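Shirts Before Sweaters: Notes from the Olvera Mending and Laundry Circle

February is when our closets catch up with us. The heavy things are still in daily use, the lighter things are starting to look tempting, and somewhere in between is a pile of button-up shirts that got washed, meant well by, and left on a chair. So this month's folding evening was given over entirely to shirts, and I'm so glad it was, because I had more messages about shirts than I ever had about fitted sheets (and you all remember the fitted sheets!).

My own way starts with the body laid long on the table, collar at the far end and hem toward me. I smooth the front with flat hands, then bring one sleeve across and let it run down over the body before I touch the other. A big check is a kind pattern to learn on, as the edges of the squares give you a line to follow.

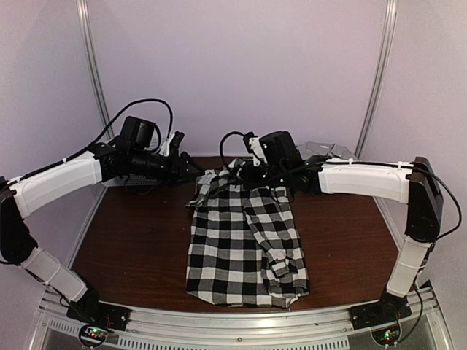

Teresa would like it known that she has folded her sleeves straight across, elbow to elbow, for as long as she has owned an iron, and that bringing them down on a slant only puts a crease where your arm bends. She also feels that anyone who doesn't do up the top button first deserves the collar they get.

I have come around on the button, I'll admit. Top one, middle one, and then the shirt holds together while you turn it. On the sleeves I'm staying put for now, though I did try it her way on 20 shirts at home and they looked very nice in the drawer.

The other thing people asked about was what to do when it all goes wrong halfway through. Pick it up by the shoulders, give it one good shake and start over! Patting at a crumpled shirt takes twice as long, and you end up cross with it. I like to have a finished one lying off to the side, too, collar up, so there's something to match for size.
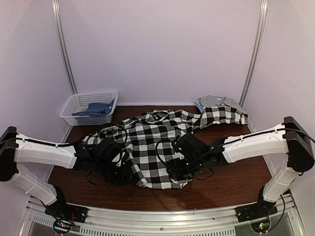 Rungnapa Wongsuwan
Newsletter Editor, Olvera Mending and Laundry Circle

A word on baskets before I run out of room. The plastic kind with holes in the sides is lovely for folded things, light to carry and easy to wipe out, but please don't stack it to the brim or the bottom shirt will come out looking the way it went in. Next month is trousers. Bring a pair with a proper crease if you have one, and bring hangers if you can spare them, as we are always short.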